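Keeping a loaf: notes on staling

Nov 3, 2025

Since August I have been keeping a notebook on how long bread stays edible in this house. The house is in Jellusden, the bread is mostly mine, and the notebook exists because I was throwing out the last third of every loaf. What follows is a tidied version of the useful pages.

Staling and drying are two different processes, and most storage advice mixes them up. A loaf sealed in a plastic bag loses almost no water and still goes firm. The firmness comes from the starch. During baking the granules take up water, swell and lose their ordered structure. As the loaf cools the starch starts to reorder. The amylose goes first, within hours, and that part is useful: it is what lets you slice a cooled loaf without tearing it. The amylopectin is slower and carries on for days, and it accounts for most of the firming people complain about. Water also migrates from crumb to crust while this goes on, so the crust turns leathery at the same time as the inside turns crumbly.

The rate depends on temperature, and the relationship is awkward. Recrystallisation runs fastest a few degrees above freezing, which puts the refrigerator close to the worst place available. A fridge does hold back mould, so in a humid summer there is a trade to be made, but you are trading texture for it. The freezer, once the loaf is properly cold, more or less stops the process. The damage in freezing is done on the way down and on the way back up, while the bread passes through the bad range.

My standard test loaf was a plain white tin loaf: 400 g of Prallano baker's flour, 11 g of salt, water at two-thirds of the flour weight, a little dried yeast, no fat and no sugar. I left the fat out deliberately. Even a small amount of oil or butter slows firming, and I wanted a loaf that would go off on schedule. Every loaf cooled on a rack until the base felt the same temperature as the bench before it went into storage. Bagging a warm loaf traps steam, wrecks the crust and encourages mould.

Storage methods tried: paper bag, cotton bag, plastic bag, an enamel bread bin (Flivommont, second-hand, lid a loose fit), the refrigerator in plastic, and the freezer in plastic, whole and sliced. I judged firmness by pressing a slice with a weighed jar and measuring the dent with callipers. This is crude. It was repeatable enough to rank the methods, and I would not claim anything finer than the ranking.

Paper was best for the crust on the first day and poor afterwards. Cotton behaved like paper with a slight delay. The bread bin sat between cotton and plastic, and did better with a whole loaf cut side down on the base than with loose slices. Plastic kept the crumb soft the longest at room temperature and ruined the crust overnight. The fridge loaf on day 3 was as firm as the paper-bag loaf, with none of the dryness, which I think settles the question of what was causing it.
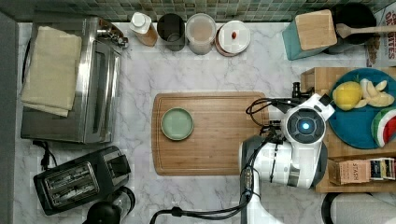 Toaster and toaster oven, end of the bench.

Reheating deserves its own heading, but I will deal with it here. The recrystallised amylopectin melts again at 60 degrees or so, and a stale slice brought past that point throughout will soften. The effect is real and temporary. Once the slice cools it firms again, faster than it did the first time, and it has also lost water in the process. Reheat only what will be eaten straight away.

For a half loaf, I wet the crust under the tap for a second and put it in a moderate oven until a skewer pushed into the middle comes out hot. The water on the crust buys time for the interior to warm before the outside overbakes. For slices, a toaster does the job with less fuss, although it dries the surface by design, and a thick slice can be brown outside and still stiff in the centre. A lower setting run twice gives a more even result than one pass on high. Microwaving softens the crumb quickly, then turns it tough within minutes as it cools. I don't recommend it except for steamed buns.

Sourdough is a separate case. I bought several loaves from Chuang, the bakery near the station, and they outlasted my tin loaf by days in every method. Acidity helps against mould. The larger size and thicker crust help with moisture, and the higher water content probably helps with everything. I can't separate those factors with the equipment I have and have not tried. Rye lasts longer again. I stopped recording a dense rye when I got bored of pressing it.

Suqin Jia wrote after my earlier post on starters to ask about tangzhong, where part of the flour is cooked with water or milk before mixing. It works. The cooked paste holds more water than raw flour would, so the dough can carry a higher hydration without becoming unmanageable, and the finished crumb stays soft noticeably longer. My version cooks a small portion of the flour in five times its weight of water until a spoon leaves a track. The flavour is slightly sweeter and the crust colours a little sooner - lower the oven temperature if you see it darkening early.
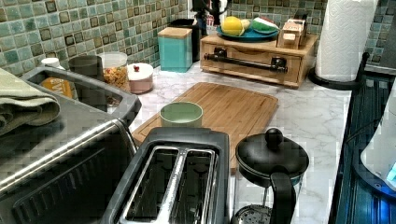

Is it better to freeze a loaf whole or sliced?
Sliced, for most households. Slices freeze and thaw quickly, so they spend less time in the temperature range where staling is fastest, and you can take out only what you need. Press the air out of the bag before sealing it.

Whole loaves can be frozen if the plan is to serve them whole. Thaw at room temperature in the bag, so that the condensation forms on the plastic and the bread stays dry, then take the loaf out and crisp it in the oven. Either way, use it within a couple of months. Ice slowly sublimes out of the crumb and collects as frost in the bag, and the pale dry patches it leaves do not recover.

Anything past saving gets dried in a low oven and crushed for crumbs. I keep a 2,000 mL jar of them in the pantry, and have now filled it for the second time. Next on the list is a repeat of the bread bin test with a strip of felt under the lid, and a wholemeal version of the test loaf once the current bag of white flour is finished.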